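手持夹爪采叠衣服的数据,大家一条录多久?
版块:示教与遥操作

阿鲁不吃香菜 楼主
先交代一下,我们在做床上叠衣服这个任务,人拿着夹爪直接演示,不走遥操作。之前两周一直在Tawhiri那套主从臂上遥控,手感真的一言难尽,捏布料边的时候从端总慢半拍,我一急就往前怼,然后整块布都被推跑了。换成手持之后速度快了不少,可是新问题也来了:我录出来的动作太“像人”了,手腕一翻就过去了,真机那条臂根本转不到那个角度。

目前攒了985条,回放筛了一遍,能用的比我预想的少。想问问各位,你们是录的时候就刻意放慢、限制手腕,还是先放开录,后面再靠运动学去筛?

2楼 拧螺丝的小满
先放开录!真的,刻意放慢录出来的东西特别假,停顿都停在奇怪的地方,策略学完了也跟着在那儿发呆。我们组之前就吃过这个亏,机器人每次碰到布之前都要悬着犹豫一下,看得人着急死了。

3楼 Gerd Steinbach
不同意楼上。放开录再筛,筛掉的全是工时啊。我让采集员先在真机旁边站半天,看它的臂怎么动、哪里会卡,然后再拿夹爪。不用限制他们,他们自己就会收着点。另外楼主说遥操作手感差,我觉得先别急着下结论,延迟调过没有?Jestcombe那边的主从臂我用过,调好了捏薄布没问题。

4楼 阿鲁不吃香菜 楼主
回3楼,延迟调过,调完好了一点点,但捏单层布还是不行,主要是手上没感觉,不知道夹没夹住,全靠眼睛盯屏幕。手持的话好歹手里有东西。
站真机旁边看半天这个主意好,我下次带新人试试。

5楼 薄荷味硬盘
蹲一个。我也卡在布料上,尤其是软塌塌摊着的那种,根本不知道第一下该往哪儿捏。你们有统一规定吗?还是随便捏?

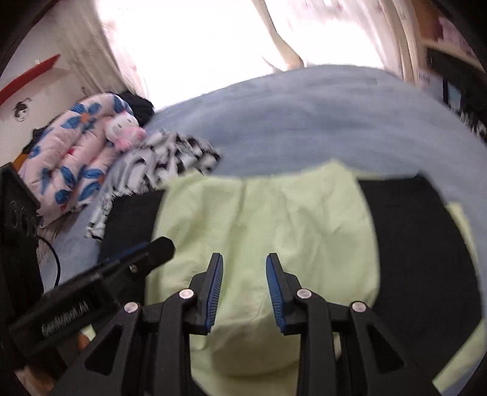
Kaede Hayashi
数据采集组 组长 · Aralier

6楼
来说说我们的做法,正好回一下5楼。上面这种皱成一团的浅绿色布,夹爪悬在上面还没下去的时候,就是我们最看重的一段。我给组里的要求是:下手之前先想好捏哪个褶,想好了再开始录,别一边录一边找。找的过程录进去,模型就学会了在布上面晃来晃去,我们早期有一大批就是这么废的,心疼。

第一下捏哪儿,我们不规定具体位置,只规定捏“鼓起来的褶”,别去抠平贴着的边。两根手指要跨在褶的两边再合。这一条定下来以后,不同人录的数据一下子就像多了。

背景我们也不收拾。你看旁边还摊着黑白锯齿花纹的衣服,还有粉底大蓝花的被子,上面趴着毛绒玩具,全留着。我们以前专门铺干净的床单录,换个真实的房间就傻眼,它连该叠哪一件都分不清。

时长的话,我们单条控制在10秒以内,只录一个动作:捏起、对折、放下,中间不换手。想录长任务就后面再拼。

7楼 拧螺丝的小满
10秒以内会不会太碎了?我们试过拼接,接缝的地方姿态对不上,策略跑到那儿就抖一下。现在我们宁可一整件从头叠到尾一次录完,哪怕中间有点小失误也留着,失误之后怎么救回来也是数据嘛。

8楼 Kaede Hayashi
接缝抖这个我们也碰到过,后来让每一条结束时手都抬高一点再停,好多了,但没完全解决,这点我承认。整件录我不反对,就是新人录不下来,录到一半手酸,后半段质量掉得厉害。老手可以。

9楼 Gerd Steinbach
背景不收拾这条我保留意见。初期数据少的时候,背景那么花,模型有可能去记花被子在哪儿。我会先干净后杂乱,分两批来。

10楼 Kaede Hayashi
可以啊,前提是你真的会去录第二批,哈哈。我见过好几个项目都停在第一批了。不过你说的记背景确实会发生,所以我们同一件布会换4个房间录,每个房间再换床单。

11楼 薄荷味硬盘
“捏鼓起来的褶”记下了!那要是布已经摊得很平,一个褶都没有咋办?

12楼 Kaede Hayashi
先用指尖往中间推一下,推出褶来再捏。推的动作也要录,单独算一条。垫在下面的东西要是太滑会推不动,自己挑一下。

13楼 阿鲁不吃香菜 楼主
信息量好大,谢谢各位。我回去翻了一下自己的数据,近一半开头都有那种悬空乱找的动作……怪不得。打算先把开头剪掉重训一版,手腕的问题按3楼说的先带人看真机。6月之前要是有结果就回来更新。

14楼 拧螺丝的小满
剪开头的时候小心点,别把靠近布的那一段也剪没了,我就干过。留2秒左右比较稳。

15楼 阿鲁不吃香菜 楼主
收到,今晚就改脚本。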